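Section 3: Setting Up a Meet in Fellex Timekeeper

This section covers the steps from creating a meet to printing the first heat sheets. It assumes the console is already paired with the finish line sensors as described in Section 2. If the sensors show a red status on the main screen, stop and pair them again before you go on.

Before you begin

Have the entry file from each school, the order of events, and the lane count for the track. Entry files must be saved as plain text with one athlete per line. Files exported from the older Haneck software will load, but relay teams come in as individual runners and have to be regrouped by hand.

Creating the meet

1. From the main screen, select Meets, then New.
2. Type the meet name. The name prints at the top of every sheet, so keep it short.
3. Select Outdoor or Indoor. This sets the default lane count and the list of events.
4. Enter the number of lanes in use. If a lane is closed, enter the full count here and mark the closed lane under Track Options.
5. Select Save.

Caution: Changing from Outdoor to Indoor after entries are loaded deletes all seed times. The console asks once before it does this.

Loading entries

1. Insert the drive with the entry files.
2. Select Entries, then Load, and pick the school.
3. Check the list for names marked with a yellow flag. A flag means the athlete is entered in an event that is not on the meet schedule.
4. Correct or remove each flagged entry.
5. Repeat for the remaining schools.

Note: Bib numbers can be up to four digits. If two athletes have the same number, for example 2807, the console keeps both entries but will not seed either one until one number is changed.
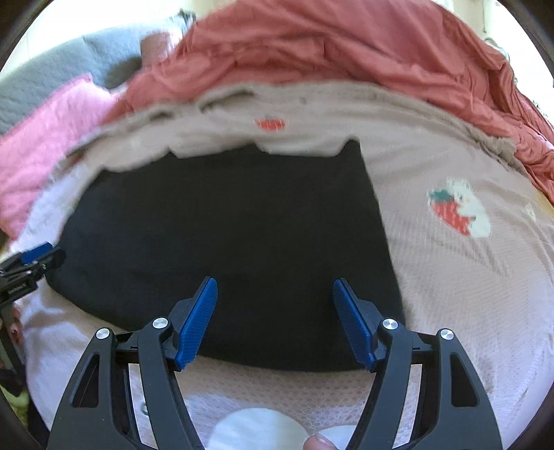
Bib assignments are handled on a separate screen and can be done the night before. Select Bibs, then Assign, and choose whether numbers run by school or by last name. Lay the printed bibs out in order on a flat surface and check them against the list. A plain dark cloth makes a good background for white bibs and keeps them from sliding. Put each school's bibs in its own envelope when the check is done.

Seeding heats

1. Select Events and open the first race, such as the 800.
2. Select Seed. Choose Fastest Last for finals on time, or Balanced for preliminary rounds.
3. Review the lane order. To swap two runners, select the first name, hold Shift, and select the second.
4. Select Lock when the order is final.

Caution: A locked event can be opened again only with the referee code. Late scratches do not require unlocking. Use the Scratch button and leave the lane empty.

Printing heat sheets

1. Select Print, then Heat Sheets.
2. Choose the events to print.
3. Set the number of copies. The starter and the clerk each need one.
4. Select Print All.

If the sheets come out with lane numbers missing, the printer is set to the narrow page format. Change it to Letter under Printer Options and print again.

Field events use a different sheet and are covered in Section 4.

Section last revised 2025-06-09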